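Labels and marker trays finished at Brestard teaching centre

6 December 2018

The supplies at the Brestard teaching centre in Grollau have been sorted, labelled and moved into the rooms where they are used, ending an arrangement under which almost everything was kept in one locked cupboard on the ground floor.

Work on the change began at the start of the autumn term and was completed this week. Each of the eight teaching rooms now has its own marker tray beside the whiteboard, and a small stock of the things that tutors ask for most often. In all, 561 items have been given a barcode label and entered on the centre's stock list.

The centre runs daytime and evening courses for adults in English, bookkeeping, drawing, basic science and home repairs. Most rooms are shared between several courses, and a room used for bookkeeping in the morning can be used for drawing in the afternoon. Tutors had complained for some time that they arrived to find no working pens and had to go down two flights of stairs to fetch the cupboard key from reception.

Colton Lachance, who looks after the rooms and supplies at the centre, said the cupboard had been full but very little in it could be found.

"We had three boxes marked 'pens' and one of them had light bulbs in it," he said. "People took what they needed in a hurry and put it back wherever there was a gap. Then we would order more of something we had plenty of."

Mr Lachance and Leszek Głowacki, who teaches the home repairs course, emptied the cupboard over several evenings in the summer break and laid the contents out in the Ross Room, the largest in the building. Dried-out markers, perished rubber bands and leaking glue were thrown away. Paper that had gone yellow was kept for the drawing classes to use for rough sketches.

What was left was divided into two groups. The first was made up of things used in every room, such as board markers, cloths, paper clips and sticky tape. The second was made up of things used only by particular courses, including sealants, adhesives, measuring cylinders and drawing inks. Items in the first group have gone to the rooms. The second group stays in the cupboard, which now has shelves marked by course.

The labels are printed in reception on a small machine the centre already owned. Flat items such as boxes and packets were simple to do, Mr Głowacki said, but tubes and bottles took more time. The first labels were stuck on across the width of the tube and could not be read by the scanner, as the bars disappeared round the curve. They were also inclined to lift at the ends.

After some trials the labels were turned so that the number runs along the length of the tube, and wrapped round it firmly. Tubes are labelled towards the capped end, which leaves the maker's printing clear to read further up. The same method has been used on the narrower bottles.

"You want to know what is in it as well as what number it is," Mr Głowacki said. "I have had students ask me for grout and come back with wood glue. If the printing is covered up you can't blame them."

The number on each label is matched to a room or a shelf. Anyone who finds an item in the wrong place can scan it at reception and be told where it belongs. Tutors do not have to sign for things from their own room, but are asked to scan anything borrowed from the cupboard, both when it goes out and when it comes back.

The whiteboards themselves have not been replaced. A quote for new ones was obtained from Sekent earlier in the year but was judged too high, and the existing boards were cleaned with a stronger fluid instead. Most came up well. Two still show faint lines from old lessons which will not shift, and tutors using those rooms have been asked to put up with them until the summer.

The trays are small and made of metal, and hold the markers upright. Mr Lachance chose them after trying a flat ledge of the kind often fixed along the bottom of a board. Pens rolled off the ledge and under the radiators, and several had been found there when the floors were last polished. Standing trays can also be checked from the doorway, he said, so that a missing pen is noticed before a lesson starts.

One point has divided the tutors. Some board markers last longer if they are stored flat, or with the tip pointing down, and a few staff have asked that the pens be kept in a drawer for that reason. Mr Lachance said he had some sympathy with this but thought a pen in a drawer was a pen that would go missing. The trays will stay for now and he will see how many markers are used by Easter.

The whole job cost £600. Most of that went on the trays, the shelving for the cupboard and a second scanner. The rest was spent on labels and on replacing stock that had been thrown away. The money came from the centre's own maintenance budget, and no course fees have been raised to pay for it.

Students have noticed the difference, according to reception staff, mainly in that they are no longer sent downstairs in the middle of a class. One evening group had been in the habit of bringing its own markers and has now given them to the centre. They have been labelled with the others.

The home repairs course has made the most use of the cupboard so far this month. Its students are working on bathroom sealing and small tiling jobs, and go through a good many tubes in an evening. Part-used tubes used to be left on the windowsill, where they set hard. They are now wiped, capped and put in a box of their own on the bottom shelf, with the date of opening written on the lid of the box. Mr Głowacki asks students to finish an open tube before starting a new one.

There are still some things to settle. The drawing inks have been labelled but the box they are kept in is too deep for the shelf, and sits on the floor until a shallower one can be found. The measuring cylinders have not been labelled at all, as the glue on the labels comes off in hot water. Mr Lachance is looking at tie-on tags for those, and for the handful of brushes that have to be washed after every class.

A list of what is kept in each room has been pinned inside the door, and a full copy can be seen at reception. Tutors who find that something is running low are asked to write it on the sheet below the list. The sheets will be collected before the centre closes for Christmas so that an order can be placed in time for the new term.

The cupboard is open from 9 in the morning until the last evening class has finished. The key is no longer needed during those hours, but reception would like the old spare keys back, and believes that several are still in coat pockets and desk drawers around the building.
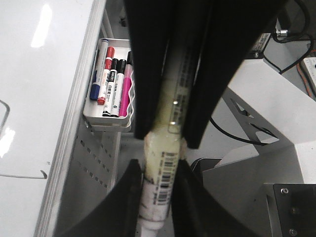
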